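22nd January – two-arm cell, Casisville shop

Gergely's ticket says "right gripper drifts, recalibrate." I don't believe in drift. Something is loose, worn or set wrong, and recalibrating over it just hides it until May.

Homed both arms and ran the right one down to the touch block without cloth. Gripper closed on command every time. Jaw gap repeated fine. Tilt at the wrist did not: pushed on the fingertips by hand and felt a click. Pulled the adapter plate and found two of the screws turning with no effort at all. No trace of threadlocker on either. The log for the last service says "all fasteners checked," initialed J.K. Asked Jolán, who says he checked the ones he could reach with the gripper on. Fine, but then write that.

Cleaned the threads, threadlocker, tightened crosswise. Click is gone. Left arm plate was tight, marked it anyway with paint pen so we can see it if it walks.

Second thing. Somebody had set grip force to 75 percent, I assume to make up for the wobble. Put it back to 50 with the plate fixed. Fekete sent us an email recommending their softer finger pads at the same time. They recommend those for everything. Not buying pads until I see a worn one, and these aren't.

Cable on the right wrist: the loop is longer than I like. Ran the full joint 6 sweep at slow speed and it didn't snag, so leaving it. If it catches once I'm re-routing the whole thing, whatever the Sterwood drawing says.

Brown paper on the table stays for now. Gergely wants the rubber mat from Dollico back because paper wrinkles. True, it does, near the left arm. But the touch-off height was taught on paper, and swapping the surface means teaching it again – one change at a time, please.

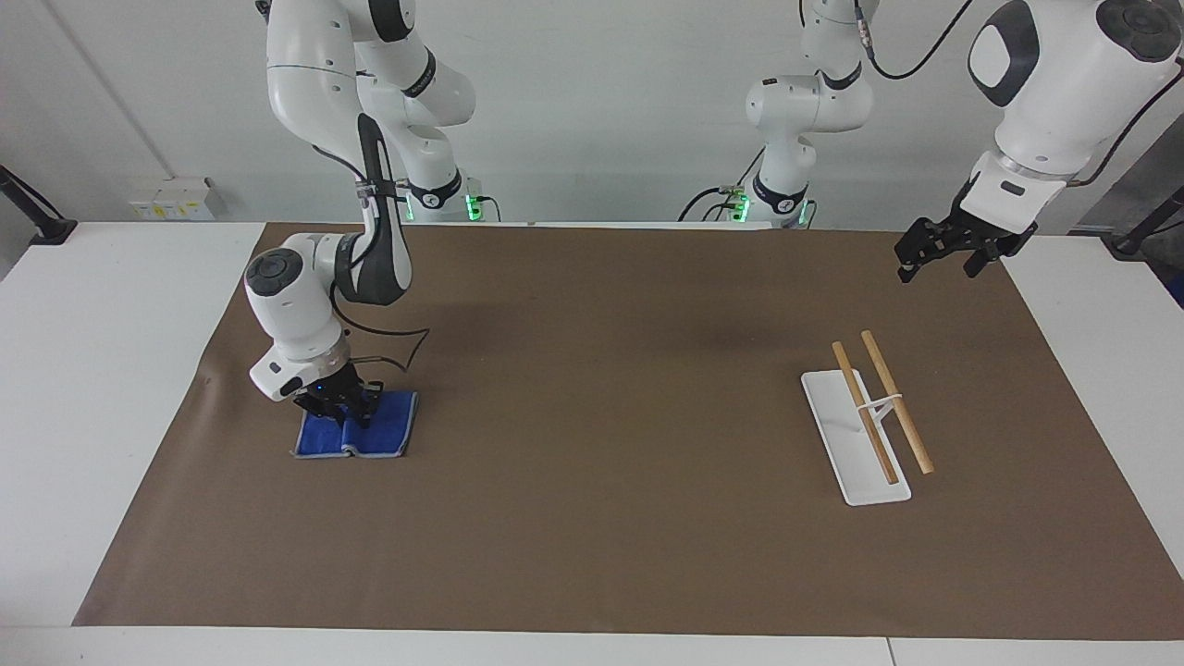 Ran 17 cycles on folded cloth after that. 13 good, the rest picked up only the top layer. So the screws were a real fault but maybe not the only one. Before anyone says "drift" again: I suspect the press-down height, which was taught with the plate loose and is probably wrong now. Chopsticks not tried yet, no point until cloth works.

To do:
Re-teach right arm press-down height, paper on.
Repeat the 17 at the same force setting.
Jolán to fix the service sheet so it lists the plate screws separately, per arm.
Close Gergely's ticket? No. Leave it open.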